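Section 4: Setting Up Your League's Playoffs

Fulonora will run a fantasy hockey postseason by itself, provided somebody tells it how. Set aside 20 minutes and do it before the first matchup, while everyone in the league still likes you.

4.1 Before you start

You need commissioner rights. Co-commissioners can look at the playoff page but can't save it, a rule that dates from the Skelldale league and its two co-commissioners, who disagreed at length.

4.2 Building the bracket

1. Open League Office and choose Postseason.
2. Set the number of playoff teams. Four, six and eight are allowed. Six gives the top two seeds a bye.
3. Pick the length of each round. One week is the default. Two weeks is kinder to good teams and harder on attention spans.
4. Under Seeding, choose Record or Total Points.
5. Decide whether the bracket reseeds after round one. If you leave this blank, it doesn't.
6. Press Save, then Publish. Save on its own shows the bracket to you and no one else, as Terence Horrocks of the Jornville league learned from 123 unread messages.

Caution: Publishing locks the seeding method. You can unlock it until the first puck drops, and every manager gets an email when you do.

4.3 Tiebreakers

Drag the tiebreakers into order, strongest at the top. The usual list is head-to-head, then total points, then bench points. Coin Flip is always last and can't be removed. If two teams finish level at 298 points after all that, the coin decides, and its ruling appears in the league log with a time stamp for anyone who wishes to be angry at it.
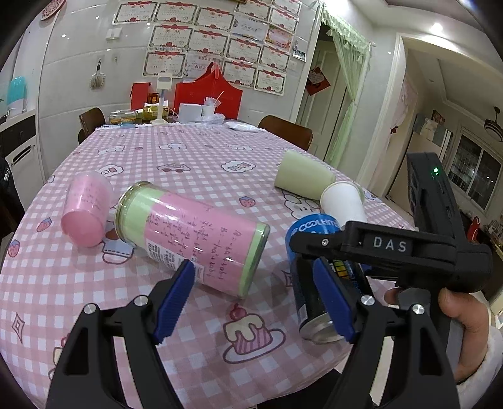
Can I change a lineup after a playoff game has started?
Only for players whose own games haven't begun. Anyone already on the ice stays where you put him, including on your bench.

4.4 Rosters and waivers

7. Set the waiver cutoff. Most leagues close waivers for teams that have been knocked out, so that a bitter ninth seed can't hoard goalies.
8. Switch on Injury Slots if you want them to carry over from the regular season. They don't by default.
9. Set the trade deadline. April is offered in the menu, and picking it for a league that ends in March will earn you a yellow warning and no further help.

Note: The Ivanyshyn scoring preset counts blocked shots double. Check it before publishing if your managers have opinions about defensemen. They will.

4.5 Correcting a score

Open the matchup, choose Adjust, enter the change and type a reason. The reason is visible to the whole league. "Because" is accepted by the software.

Section revised December 2018 by Seidu Tsikata. For consolation brackets, go to Section 5.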